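Handout 3: Giving a Poster Without Hiding Behind It
Graduate Research Communication, instructor Jitendra Uniyal
Revised 23/01/2024

The department poster session is in February. Your abstract is capped at 157 words, title excluded, and yes, the form counts hyphenated words as one. Last year Hubert found this out and submitted a single very long adjective.

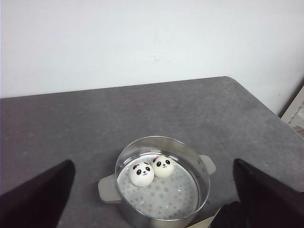
Judges get 28 posters each. Do the arithmetic and you will see why your derivation of the boundary term can live in a drawer until someone asks for it. Lead with the result. Put the axes in type a tired person can read from the far side of a coffee table.

Prepare two talks: one of 57 seconds and one for the person who says "walk me through it" and means it. Practice both out loud, on a human.

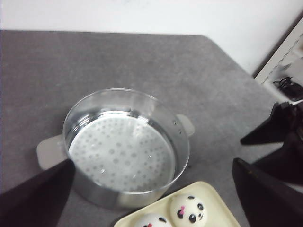 Printing: export at 300 dpi and check the fonts before you send the file to Kodine. They print exactly what they get, including the comment bubble where your advisor wrote "really?" Bring your own pins.

Questions you can't answer: say so, write them down, ask for an email address. Bluffing works poorly on judges - one of them probably wrote the paper. 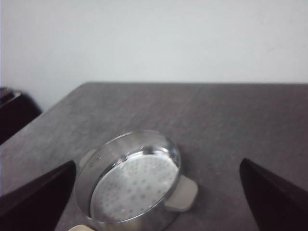
Fig. 3. Gray tabletop against a white wall.

Reading for next time: Gajewski, chapter on figure captions. Drafts go to Saeed Mousavi, as PDF.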